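Fendov review: two months with a news app that tells you who's paying for the story

I read too much news. I have four apps on my phone for it, I get a couple of newsletters, and my brother-in-law sends me links at hours when decent people are asleep. So when a coworker told me about Fendov, which pulls stories from all over the world and puts a little ownership tag next to every headline, I signed up during my lunch break and paid for it that same night.

The idea is simple enough. You get a feed like any other feed, but under each headline there's a colored strip. Gray means privately owned, blue means publicly funded with an independent board, orange means the government runs the place or has a heavy hand in it. Tap the strip and you get a card with the owner, where the money comes from, and a line or two on who picks the editor. That's the whole pitch, and for me it was plenty.

Price first, because I always scroll for that. There's a free version with nine stories a day, and then there's the paid plan at 53 dollars a year. The free one is too stingy to be useful (I burned through my nine before I finished my coffee, every single morning). If you're at all curious, use the free one to see if you like the look of it and then decide. Don't try to live on it.

Setup took me a few minutes. It asks which countries you want to follow, which languages you read, and whether you'd like machine translation switched on. I said yes to translation and I'm glad I did, even though it's the part that gets weird. More on that in a second.

What I like most is how it handles a story that's bouncing around between countries. Back in May there was a fuss over a trade delegation that walked out of a dinner, and I must have seen it told six different ways. One outlet said the guests left early because of a flight. Another said they'd been insulted by the seating chart. A third ran an editorial cartoon with a goose in it that I still don't fully get. Fendov stacked all of those on one screen with the strips showing, and wow, did it change how I read them! The orange ones had nearly the same second paragraph, word for word. I'd have never caught that reading them a day apart on separate sites.

They call this screen the Stack. You get to it by holding your thumb down on a headline, and there's nothing in the app that explains this. I found it by accident. My friend Cường Doãn had been paying for Fendov longer than I had and didn't know it was there until I showed him, and he's the kind of guy who reads release notes. Somebody over there should put a button on it.

The database says it covers 595 outlets. That's a good number, and for big national papers and wire-type services I rarely found a gap. Local coverage is thin. I grew up reading the Dunstan paper and my mother still gets it, and Fendov has no card for it at all, just a blank strip that says "not yet rated." Same for a couple of small radio sites I like. You can send in a request for an outlet to be added. I sent two. One got added in a week and a half, with a nice short note, and I've heard nothing on the other one.

Now the translation. For straight news it does the job. You won't mistake it for somebody's polished prose, but you'll know who met whom and what they said afterward. Insults are where it falls apart, and a surprising amount of international news is people insulting each other. I read one piece where a foreign ministry spokesman supposedly called a visiting lawmaker "an uncooked dumpling of no province." I have no clue what he really said. There's a link to the original at the bottom, thank goodness, so if you have a friend who reads the language you can ask. I'd love a little note from the app when it's not sure about a phrase. Right now everything gets the same confident tone, dumplings and all.

I should compare it to Monlow, which is what I used before and what most people will be choosing between. Monlow is prettier. The type is bigger, the photos load faster, and the evening summary is better written than anything in Fendov. But Monlow sorts outlets by left and right, and once you leave home that doesn't tell you much. A paper run by a ministry and a paper run by a phone billionaire can both land in the middle of that scale, and I'd read them very differently. If you mostly follow domestic politics, stay with Monlow. If you spend your time on the foreign pages, I think Fendov is the better buy, and it isn't that close.

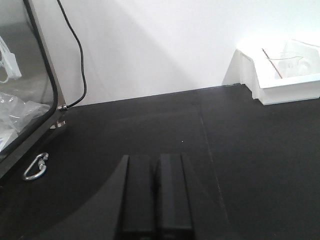 Battery and speed, since somebody always asks. On my three-year-old phone the feed opens fast enough, but the Stack takes a good long beat to fill in, and twice it just sat there spinning until I closed the app and came back. The tablet version is smoother. The web version feels like an afterthought – the strips are there but the cards open in a new tab, and pretty soon you've got a whole row of tabs and no idea which one you were reading.

Notifications come set way too high. I got pinged at 4 in the morning over a cabinet reshuffle in a place I'd followed on a whim. Go into settings, find "Urgency," and drag it most of the way down. I've got mine at 2 and it's about perfect. I hear about elections and earthquakes and it leaves me alone on everything else.

A word on trust, because an app that rates owners ought to say who owns it. There's a page for that, and you have to dig through the menu to reach it. The company is a small one, it lists its investors, and it gives itself a gray strip, which I thought was a nice touch. It says it buys some of its ownership data from a research outfit named Mitovden and checks the rest itself. I went through a handful of cards for papers I know well and found one mistake, an owner who had sold out a while ago. I reported it and the card was fixed by the next time I looked. That's better than I expected!

A few smaller gripes. Search ignores accents, except when it doesn't, and I can't work out the pattern. Saved stories vanish if the outlet takes the page down, so if you're the type who keeps things, save a copy somewhere else. There's no dark setting on the web version. And the strip colors are hard on anyone who has trouble telling shades apart – my dad can't tell the orange from the gray without his other glasses, and the option to add letters to the strips is buried under "Labs" for some reason.

Would I pay again? Yes, I've already left the renewal on. I read fewer stories than I used to and I spend more time on each one, and I've gotten into the habit of checking the strip before I get mad about a headline. Cường says he dropped his after the translation mangled a speech he'd watched live, so your mileage may vary. I'd knock it for the hidden Stack screen and that web version, and I'd still give it four out of five. If they ever add the Dunstan paper I'll come back and update this.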